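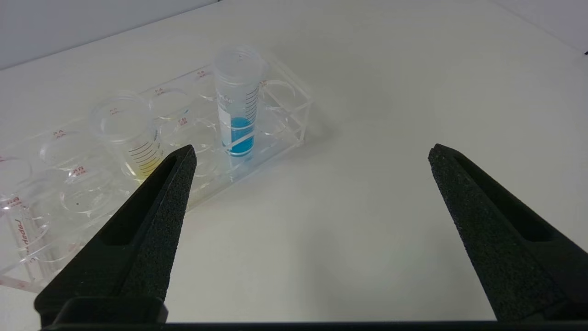 Tube rack duty, as seen from the Hedegaard's wrist cam.

14 October 2019

So I've had the Hedegaard starter arm on my bench for a few weeks now and a bunch of you asked if it's worth the money. Short answer: mostly yes, if you like fiddling. Long answer, grab a coffee.

I bought the kit from Drormont with my own cash. It was $2614 with the wrist camera and the textured fingers, plus $151 for shipping to Miltbridge, which stung a bit! The basic arm without the camera is $2000 and I think most people would be sorry they went that way. The camera is the fun part. You get to see what the fingers see, and when you're trying to work out why a grab keeps going wrong, that view is worth more than any amount of squinting from across the room.

I named mine Rita. Moving on.

My test job is tubes. I used to work in a teaching lab and I have moved a truly stupid number of centrifuge tubes in and out of racks by hand, so it felt like a fair thing to ask of a small arm. I've got a clear Labpal rack with little red position labels (1A, 1B, 2A and so on) and I put a blue liquid in one tube and a yellow one in another. Food coloring and water, before anybody writes in. The colors make it easy to tell the tubes apart on the video, and the labels give me something to type into the script so I'm not guessing which hole I meant.

Clear plastic is a pain, by the way. The rack throws bright little highlights all around the holes, and you can see the back rings right through the front ones. The auto-find tool in the software hates that. I gave up on it after two evenings and taught the positions by hand – you push the arm where you want it, hit save, do the next one. Slow going, but once it's done it's done, as long as you don't bump the rack. (I bumped the rack.)

The fingers are my favorite bit. They're black, tapered, with a long slot down each one, and the inside edges have a pad covered in tiny raised bumps. I was ready to order softer ones and never did. They open nice and wide too, so you have room to come in a little crooked and still be fine. The pads do pick up specks of lint and whatever else is floating around, so keep an old toothbrush handy.

What I don't like: the manual is bad. The install page skips a step with the camera driver and I lost a whole Saturday's worth of patience to it. The power brick hums. And the gripper speed goes up to 3000 in the settings with no units anywhere, which made me laugh and then made me turn it way down.

Drormont did answer my email about the driver the next morning, so points for that. They said a new manual is coming later in October. We'll see.

One more thing, leave yourself more table than you think you need. I pushed the rack over to the far left and kept the middle clear, and it's so much easier to plan moves with all that open space. 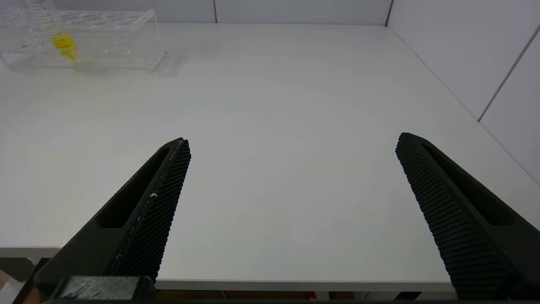 Should you get the camera version?

Yes. If the budget won't stretch, I'd wait and save up for it. I'm doing caps next and I'm already dreading it.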